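Fadico wrist camera mount and care kit -- review

Posted 19/04/2020 by Vaughan Pryor

Rating: 4 out of 5

I run one small arm on a rolling base, used for picking up and putting away household items. The camera rides at the wrist, next to the gripper, and the mount it came with never held its angle for long. The Fadico kit replaces that mount and adds a set of spacers, a torque driver, a lens cloth, cable clips and a printed target card. I paid 280 dollars for it from Bistley, part number 2719.

Fitting it took an evening. Take off the old plate, clean out the thread locker, and start all the screws by hand before you tighten any of them. The manual by Hala Ouali is short and clear, except for the page on cable routing, where the drawing shows the wrist turned the other way. Leave more slack than it tells you. My first try pulled tight at full roll and I had to redo two clips.
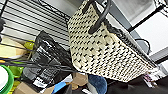

Once the mount is on you have to redo the hand-eye calibration. The target card is stiff and lies flat, and I had no trouble getting a full set of poses. I like to follow that with a slow pass near shelves and bags, at all sorts of wrist angles, and listen for the cable rubbing. Black handles and shiny wrapping are worth including, as auto exposure tends to struggle with them. Lock the exposure afterward if your software lets you.

The spacers set how much of the gripper shows in the view. I started with the thickest one and went back to the middle one. You lose a little of the view at the bottom, but you can check the fingers at a glance, and I would rather have that.

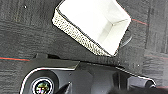

For upkeep, I wipe the lens before each session and go over the mount screws with the driver once a week. One had backed off slightly after the first week -- none since. Carpet lint is the main nuisance. It gets into the finger joints, and a soft brush does a better job there than the cloth.

Two complaints. The cable clips are brittle and I have already snapped one, so I now use the ones from Hotmont. And the driver has no marking for the lower setting, so you have to count clicks from the stop.

I plan to check the calibration again in May. For now I would buy the kit again, with a bag of better clips.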